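The table that ate our June

We have a table again! I mean a real one, with a top you can put your elbows on, and I have been walking past it all morning just to run my hand along the edge.

If you've been reading since the old house you'll remember the glass thing from Arnwood that showed every fingerprint and made a noise like a dropped tray whenever anyone set down a mug. It went in August, when we moved, and we've been eating off a folding table ever since. It had a lean. You learned which side to sit on if you were having soup.

So, the new one. It came from a secondhand place out past Trelness, the kind with wardrobes stacked up to the ceiling and a cat asleep on the price list, and it cost me 100 dollars plus the gas. The top was nearly orange when I bought it (years and years of varnish, plus a ring from what must have been a very large plant pot). I thought I'd have the whole job done in a weekend. Ha!

It took five evenings just to get the old finish off. I started with the coarse paper, moved to the medium, and then got impatient and skipped to the fine, which I regretted, because the scratches show up the second you wipe the wood down. Back to the medium I went. My arms were like noodles. The plant pot ring faded and faded and then one evening I couldn't find it anymore, and I did a little dance in the garage with my dust mask still on.

Then came the big argument with myself over color. I had two sample pots, a walnut and something called driftwood, and I painted a stripe of each on the underside where it wouldn't matter. Walnut looked like a courtroom. Driftwood looked like a wet dog. In the end I left the wood alone and gave it two coats of clear, with a light rub in between, and I'm so glad I did. It's much paler than I expected, and you can see all those fine streaky lines in the grain now.

We carried it in through the back door (legs off, door off, one bad word) and I told myself we'd keep it clear for at least a day. You can guess how that went. Blocks were on it before I'd found the placemats.
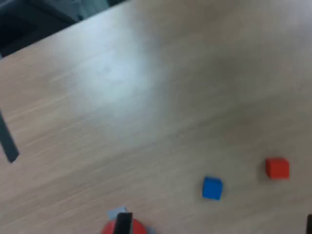

Farnton, 16th June

The blue one and the red one, holding down their corner of all that pale wood. I love how bright they look against it. The shine is more than I'd bargained for when the light hits, so I may go over the top with something duller before the holidays, or I may just get a tablecloth and call it finished.

Next up is chairs. I've got my eye on a bench from Đoàn, the little furniture shop by the bus station, but it's a couple of inches too long and I keep going back with my tape measure as if it might have shrunk. If anybody has shortened a bench without wrecking it, please tell me how in the comments!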